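2023年9月 星期二 试用记录

Vemley 寄来的手持夹爪套件拆箱一周了，今天总算有整块时间坐下来试。他们这套东西叫 Pridum，卖法是硬件加数据整理服务一起订，先试后付，试用期到月底。我先把自己的感受记下来，省得开会时又全凭印象吵。

先说手感吧！比二月份试的 Ranarska 那套轻不少，握久了手腕不酸，这点我很喜欢。开合行程也顺，就是扳机回弹偏硬，连着夹小东西的时候食指会累（也可能是我自己太使劲）。指面那层黑色泡棉抓得住东西，可是边上已经毛了，掉渣，得问问 Vemley 备件怎么算，报价单里压根没写。

任务选的是小零件分格：灰色半透明收纳盒，盖子翻开平放在白桌面上，绿色小圆柱放格子里，夹起来换格再放下。听着简单，做起来挺磨人的，夹爪一张开就容易蹭到隔板，盒子又轻，一蹭就跟着跑。后来我放慢了，从斜上方进，顺多了。今天计划录200条，录完100条先停下来导数据。

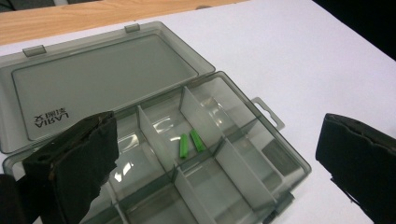 Ban 看了记录以后回我，说手感好不好先放一边，他更关心服务那一半：上传之后多久能拿到整理好的轨迹，坏条目是退回来还是直接删，删了算不算在额度里。他还说 Ranarska 当时就是栽在这上面，硬件没毛病，数据等得人发毛。

嗯，这几个问题我确实没问。刚翻了一下 Pridum 的后台，100条里有79条标成可用，剩下的只写“待复核”，点进去没有原因，也看不到是谁在复核。我自己抽着回放了几条，有的明显是我手抖，有的我真看不出毛病在哪。这个得让他们讲清楚，不然没法改动作。

另外导出速度还行，50条一包，传完会发邮件提醒。界面中文翻得有点怪，“夹持”和“夹紧”混着用，看两遍能猜出意思。

待办：
给 Vemley 写信，问泡棉备件价格、待复核的判定标准、额度怎么扣。
收纳盒底下垫防滑垫，再录剩下的那一半。
扳机弹簧能不能换软一档，翻手册。
把二月份 Ranarska 的记录找出来，放到同一个文件夹里。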